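Semari 51 Compact Refrigerator

Item no. 1743
Color: white
Ships in one carton, August stock available

The Semari 51 is a small single-door refrigerator for bedrooms, break rooms, dorms and workshops. It holds 51 liters and runs on a standard household outlet. The Semari line is sold in North America by Lanura, which also stocks the spare shelves, gaskets and feet listed at the bottom of this page.

What it holds

The main compartment takes lunch boxes, small jars, fruit and leftovers. Cans can be laid flat on the floor of the compartment or stood up behind one another. The wire shelf lifts out when you need the height for a pitcher or a cake box. Drinks are easiest to reach from the lower door bin, and a standard water bottle fits there with its cap on. The shallow upper door shelf is for butter, sauce packets and other low items. Tall bottles will not fit on it.

There is no freezer section. If you need ice, see the Semari 51F, which gives up some shelf space for a small ice box.

Placement

The refrigerator can go on the floor, on a solid counter or on a rack. A slatted rack is fine if the slats are close enough together that all four feet rest fully on wood. Check that the rack is rated for the weight of the unit plus its contents, and level it before plugging in. Leave 3 inches of clearance at the back and allow room for the door to open all the way. If the refrigerator has been tipped on its side during delivery, stand it upright for several hours before switching it on.
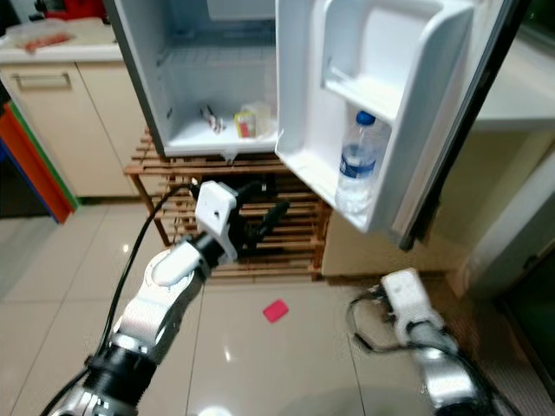 Temperature control

The dial inside the compartment goes from 1 to 7. Start at 4 and wait a full day before changing it. Setting 7 is meant for hot rooms and may freeze items near the back wall. At setting 1 the compartment stays cool enough for drinks only.

Defrosting and cleaning

Defrosting is manual. Turn the dial to 0, unplug the unit, take out the food and put a shallow tray in place to catch the water. Do not scrape frost with a knife. Wipe the liner and the door gasket with warm water and a little dish soap, then dry both before restarting.

Warranty and parts

18 months, parts and labor, for home and office use. Keep the receipt.

Replacement wire shelf: in stock
Door gasket, gray: in stock
Feet, set of four: in stock
Kako adhesive door lock: sold separately
Jääskeläinen fridge thermometer: sold separately, usually ships within a week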